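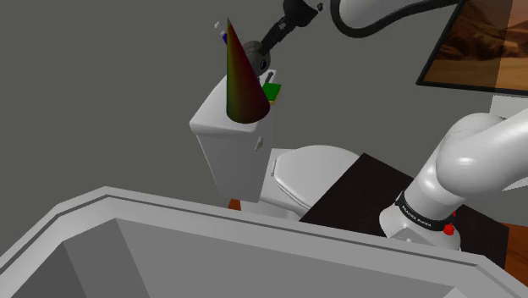 Minutes of the building services meeting, May 3, 2018. The minutes of the previous meeting were approved without amendment. The first item was water consumption in the Pikia block, where metered use remains above the figure assumed in the design. The tanks are to be surveyed floor by floor. On units with the flush lever on the side face of the tank, as on the white one shown, the lever travel will be checked before the lid is lifted. Anything standing on a tank lid is to be moved to the floor first.

2. Supply pressure
Dindetti reported a static pressure of 700 kPa at the basement inlet. The reducing valve is set too high for the lower floors. Dindetti will reset it and submit readings at the next meeting.

3. Fill valves
Jola quoted for 200 replacement fill valves, delivery in 30 working days. The quotation excludes isolation valves. It was agreed to order the fill valves now and to price the isolation valves separately. Old valves will be kept until the new ones have been tested.

4. Hot water return
Ait Brahim presented the balancing results. Riser 5 is still out of tolerance. The suspected cause is a partly closed lockshield on the top floor. Access has been requested.

5. Any other business
The drawings register is out of date. Revised sheets to be issued with the valve schedule.

Next meeting: September, date to be circulated.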